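Nota rápida antes que me passe a vontade de escrever.

# Deixem-nos perder em paz

Voltei ao Serport depois da última actualização. Jogo de ténis de telemóvel, para quem não conhece: dedo para a esquerda, dedo para a direita, toque longo para o serviço. Simples, bem feito, viciante no melhor sentido. Ou era. Agora perde-se um ponto e aparece uma janela: "Repetir a jogada?" Com diamantes, claro. Gastam-se 60 diamantes e o ponto nunca existiu.

Acho isto mau. Não é só o dinheiro, que também. É que estraga a única coisa que um jogo de desporto tem para dar, que é o resultado.

Penso na final da arena de Millbridge, a de relva, com aquele vento ridículo a empurrar as bolas altas para fora. Perdi lá tantas vezes que já sabia a música de cor. Quando finalmente ganhei foi no tie-break, com uma bola à linha que eu nem queria meter ali. Fiquei a olhar para o ecrã. Hoje, com a repetição, essa mesma final resolve-se em minutos por quem tiver diamantes no bolso. O troféu é igual. Mesmo desenho, mesmo brilhozinho dourado. 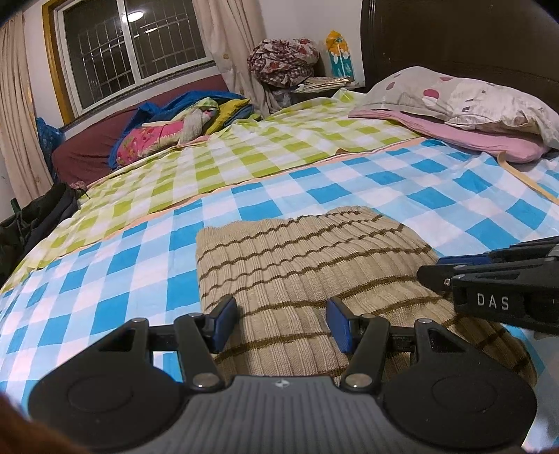 **Dá para desligar a repetição de pontos?**

Só nos amigáveis: no menu da partida, em "Regras", há um interruptor. Nas arenas com troféu fica sempre ligada, para os dois jogadores.

E é aqui que a Droltar, o estúdio, me perde. Se o interruptor já está feito, se funciona nos amigáveis, porque é que não há uma liga sem repetição? Uma. Não peço que acabem com a loja. Percebo que o jogo é grátis e que alguém tem de pagar os servidores. Comprem-se raquetes, fitas para o cabelo, courts cor-de-rosa, celebrações parvas. Eu própio comprei uma celebração parva. Mas o ponto, não. O ponto é do jogo.

Já sei o que me vão responder, porque já mo responderam no fórum: "ninguém te obriga a usar". Pois não. Mas obrigam-me a jogar contra quem usa. Na semana passada estava a ganhar 5-3 no Vaughan Open, ponto de partida, um passing shot cruzado lindo, e a bola voltou atrás. Literalmente. A animação rebobina. O adversário sabia para onde eu ia, foi lá esperar, ganhou o ponto, depois o jogo, depois o set. Fair play zero.

Outro argumento: os novatos precisam de ajuda. Concordo! Os primeiros jogos são duros, o serviço demora a entrar no dedo e há gente que desiste logo na segunda arena. Mas ajuda de novato é outra coisa:

- mira mais larga até ao nível 7
- adversários da mesma força, a sério, e não um nível 80 disfarçado com uma raquete de principiante
- treino de serviço sem gastar energia

Isto ensina a jogar. A repetição ensina a pagar, e ainda por cima tira a vontade de melhorar, porque o erro deixa de custar. Quem nunca fica com uma dupla falta atravessada na garganta nunca vai treinar o segundo serviço.
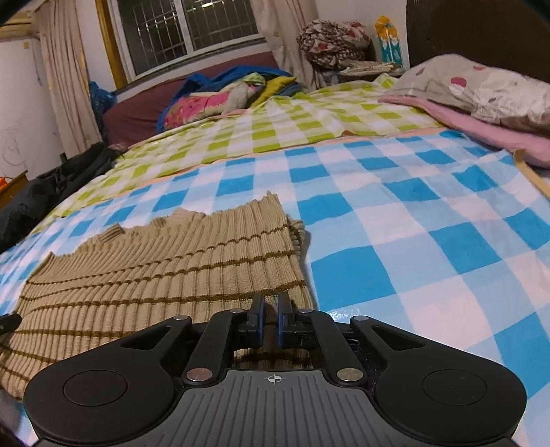 *Em cima da cama, com as pinças quase fechadas.*

Há também a questão do ritmo, de que pouca gente fala. Um jogo decente de ténis respira: ponto, pausa curta, ponto. Com a janelinha a abrir a cada erro, com contagem decrescente e tudo, a pausa passa a ser publicidade. Entro para uma partida rápida antes do jantar e saio de lá irritado com uma coisa que devia descansar-me. O som da janela, então. Aquele plim.

E o ranking? O ranking da época deixou de querer dizer alguma coisa. Subi 70 lugares em Julho sem jogar melhor, só porque me calharam adversários sem diamantes. Desci outra vez logo a seguir. Não senti nada nem a subir nem a descer, e isso para mim é o pior sinal que um jogo competitivo pode dar.

Não vou fazer aquele discurso de que antigamente é que era bom. Os jogos antigos de ténis tinham defeitos horríveis, havia um em que bastava servir aberto e subir à rede para ganhar tudo. Mas quando se perdia, perdia-se. Mandava-se o comando para o sofá, resmungava-se um bocado e jogava-se outra.

O que eu queria da Droltar é pouco: a mesma regra dos amigáveis numa liga com troféus, nem que seja pequena, nem que os prémios sejam piores. Ponham-lhe um nome feio, escondam-na no fundo do menu. Aposto que enche. E se não encher, fico calado e volto ao meu vento de Millbridge, que pelo menos esse aindá não se compra.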